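Dallora library to stay open late through the winter

Readers in Dallora who have grown used to being shooed out the door just as they were settling into a good chapter will be glad to hear that the town library is keeping longer hours this winter. Starting in November, the building on Mimard Street will stay open until 9 p.m. on weeknights, three hours later than it does now, and the new schedule will run until the end of March.

The change has been a long time coming. People have been asking for evening hours for as long as most of the staff can remember, and the suggestion box by the front desk (a lovely old thing, with a brass slot that sticks in damp weather) has rarely gone a month without a note on the subject. A trial last winter settled the matter. For 18 evenings the library kept its lights on late, and on the busiest of them 47 people were still inside at closing time, reading, studying, or simply enjoying being somewhere warm with good company.

Much of the demand comes from folks who work in Kasprzak, across the river, and don't get back to town until well after the doors have closed. Parents have asked for it too, and so have the high school students, who say that home is not always the quietest place to write a history paper – especially with a younger brother or sister practicing the trumpet in the next room.
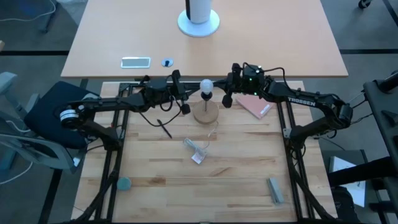 The late hours will cover the main reading room, the children's corner and the local history shelves upstairs. The map room will keep its present hours, as the older maps need a member of staff on hand, and anyone hoping to look at the river surveys should still plan to come in during the day. Books can be checked out and returned right up to closing, and the copier will be on for the whole evening.

There will be a few things going on as well, for those who like a reason to leave the house on a dark night. The Mosurau Reading Circle, which has been meeting in members' kitchens and has by now outgrown most of them, will move into the reading room for 2 evenings a month. New members are very welcome, and it's quite all right to turn up without having finished the book. The circle is starting the season with a pile of short mysteries, so nobody should feel daunted. A story hour for younger children is planned for the early evening, and pajamas are encouraged.

Tea and coffee will be set out in the lobby from 6:30 p.m., with a jar for donations beside the cups. Drinks with lids may now be taken into the reading room, a small change to the rules that drew nearly as much cheering as the new hours did, though food still has to stay in the lobby.

The last bus toward Kasprzak leaves from the stop across the street at 9:12 p.m., and the side parking lot will stay open and lit until 9:30. Weekend hours are not changing. Cards are free to anyone who lives or works in Dallora, and people who have let theirs lapse – even by a good many years – can renew at the front desk with proof of address.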